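19th June

My sister rang to ask why the blog had gone quiet, and the answer is that I have been trying to get rid of a piano. It has taken most of the spring and a fair bit of my good nature.

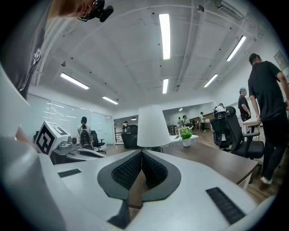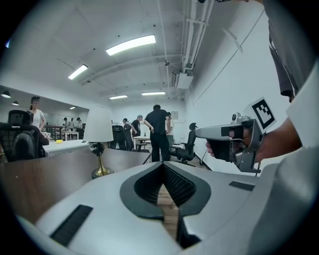 The piano came with the house in Urkthorpe. It is an upright, brown, built like a chest freezer, and it was left by the previous owner with a note saying "lovely tone". I don't play. I had two lessons at school and was asked to consider the recorder. For years it stood in the back room and held up a lamp, and I would have left it there for ever if we hadn't needed the wall. My first thought was that I could shift it myself, on the grounds that I have hands. A hand round a pistol-style handle looks very capable, and I have owned a drill long enough to be taken in by that look, but there is nothing on a piano to get your fingers round except two brass candle holders, and one of those came off.

So I advertised it. Free to a good home, I wrote, buyer collects, and then had to explain to several people that there was no buyer as such. A man from Kisley wanted to know whether it would go up a spiral staircase. Somebody else wanted only the keys. A very polite woman asked if I would swap it for a smaller piano, and I'm ashamed to say I thought about it overnight.

Next I tried paying. The first removal firm quoted me £253, which seemed steep for moving a thing from where I didn't want it to a place where it would be destroyed. The second asked how many steps there were. I said three at the front and five at the back, and there was a long breath down the phone, the sort garages do.

In the end it was Revathi Ramasamy, from two doors down, who sorted it. Her nephew had started lessons and was practising on a keyboard with a dead octave - the low one, so everything he played sounded as if it was floating off. She came round, lifted the lid, played something slow with a lot of left hand in it, and said it was horribly flat but she'd heard worse in churches. It did have a lovely tone. I had to go and put the kettle on.

They took it along the pavement on a borrowed trolley, with me walking in front to warn traffic. The only traffic was a cat.

The back room now has a pale oblong on the wallpaper and four dents in the carpet. The lamp is on the floor. I can hear the nephew on warm evenings when the windows are open, and he's got as far as the second page.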